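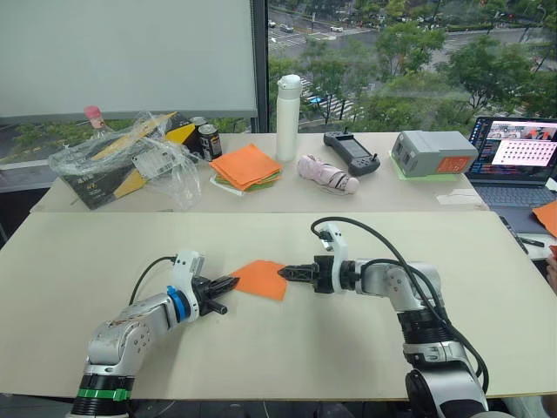

Why does English call a robin's breast red when it is plainly orange?

The bird got its name before English had a colour word for orange. "Redbreast" was in use by the fifteenth century, and "orange" doesn't turn up as a colour in English until the early sixteenth.

Words for Colours
Jurnelwood Evening Courses, Language in Daily Life
Handout for session 4, October 2020
Tutor: Busisiwe Engelbrecht

Please read up to the activity before you come. The rest makes more sense once we've argued about the paint cards.

1. Life before orange

Once you start looking for old "reds" you find them all over the countryside. Red squirrels, red deer, red foxes, red kites, red hair! All of them are somewhere between ginger and brown, and all of them were filed under red because red used to be a much bigger word than it is now. Its edges reached well into what we'd call orange, and yellow took over on the other side.

People could of course see the colour perfectly well. Old English had a compound, geoluread, which is simply "yellow-red", and it did the job for anyone who needed to be exact. Later on you also get saffron and tawny. What was missing was an ordinary, everyday word that a child would learn alongside red and blue.

Then the fruit came along, and brought its name with it.

2. A word on the move

The route is one of my favourites in the whole course:

Sanskrit naranga (the tree)
Persian narang
Arabic naranj
Spanish naranja, Italian arancia, Old French orenge
Middle English orenge, and so to orange

Look at where the n goes. Spanish kept it. Italian and French lost it, probably because people heard the n as part of the word for "a" or "an" in front (say "una narancia" quickly a few times and you'll feel it happen in your mouth). French may also have been nudged by "or", meaning gold.

English has done the same thing to its own words. An apron was once a napron, from the same family as napkin. An adder was a nadder. An umpire was a noumpere. It has gone the other way too: a newt was once an ewt, and a nickname was an eke-name, "eke" meaning also.

One warning. The Dutch royal house takes its name from the town of Orange in southern France, which was called Arausio in Roman times. That name has nothing to do with the fruit. The two words grew to look alike and were then happily mixed up, and the colour was taken on as a badge. You will also hear that Dutch growers bred orange carrots to honour the family. It's a lovely story and there is no good evidence for it.

3. What counts as a basic word?

A famous study from 1969 compared colour words in a large number of languages and set out some tests for a "basic" one. In everyday terms:

It should be a single simple word (so "yellow-red" is out, and "sky blue").
It shouldn't be a kind of some other colour. Scarlet fails, as it's a kind of red.
It should be usable for nearly anything. Blond fails, as we keep it for hair, wood and the odd beer.
Most speakers should know it and more or less agree on it.

By these tests English has eleven: black, white, red, green, yellow, blue, brown, purple, pink, orange and grey. The authors were a little unsure about words that are also the name of a thing, and orange is exactly that, but it passes so well on the other tests that it gets in.

Pink is another late arrival. It was a flower first (the garden pinks, related to carnations) and a colour only afterwards. Violet went the same way but never quite pushed purple aside.

4. Activity: the paint cards

We do this one in pairs, in the Forsyth Room, where the light is better.

Each pair gets 25 cards cut from an old Clasivow paint chart, with the names trimmed off. The cards run from deep red to pale yellow.

a) Working alone and without talking, write one colour word for each card. Use the first word that comes.
b) Swap lists with your partner and mark where you differ.
c) Lay the cards in a row and agree, if you can, on where red stops and orange starts.
d) Now pick the single best orange.

You will find (c) very hard and (d) very easy. I love this bit. People who have squabbled for ten minutes over a border will put a finger on the same card for the best example. Researchers call that best example the focal colour, and it tends to be far steadier from person to person than the edges are.

When last June's group took the exercise home to friends and family in Stollton, they brought back 1,027 single answers. Of those, 489 were plain "orange". The rest were red, yellow, rust, peach, brick, and one firm "marmalade".

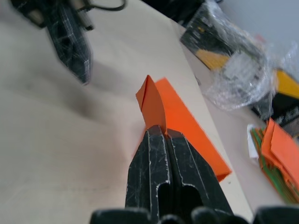
5. How other languages cut it up

Lamai Srithong, who took the course last year, gave us the Thai notes. The Thai colour word is si som: si means colour, and som is the fruit. So Thai and English have gone the same way, each naming the colour after something you can peel.

Afrikaans does something odder. The colour is oranje but the fruit is lemoen, and a lemon is a suurlemoen, a sour one. I grew up with this and never thought it strange until I had to explain it to a class.

Some others to chew on:

Zulu: luhlaza covers both green and blue. If you need to be clear you add a comparison, "like the sky" or "like grass".
Welsh: glas is blue today, but it used to take in some greens and greys as well, and you can still see the old use in glaswellt, grass.
Russian: there are two basic blues, siniy for dark and goluboy for light. Calling one a shade of the other sounds wrong to a Russian speaker, much as calling pink "light red" sounds wrong to us.

Does having the word change what you see? There has been a great deal of work on this, and the careful answer is "a little, in some tasks". Russian speakers have been found to be slightly quicker at telling two blues apart when one falls on each side of their border. The effect is small. Please be wary of any article telling you that a whole people couldn't see blue.

6. For next time

Ask the oldest and the youngest person you can for a list of colours, as many as they can think of in one minute. Note the order they come in, as well as the words. Bring both lists.

Find one name with an out-of-date colour in it. Animals and plants are good hunting ground, and so are wines (what colour is white wine?) and cabbages.

If you speak another language at home, please jot down its words for orange, brown and pink, and say whether each is also the name of a thing. Brown is very often coffee, chestnut or cinnamon, and I'm always after new ones for the wall chart.

Session 5 is on words for family, and we're back in the usual room.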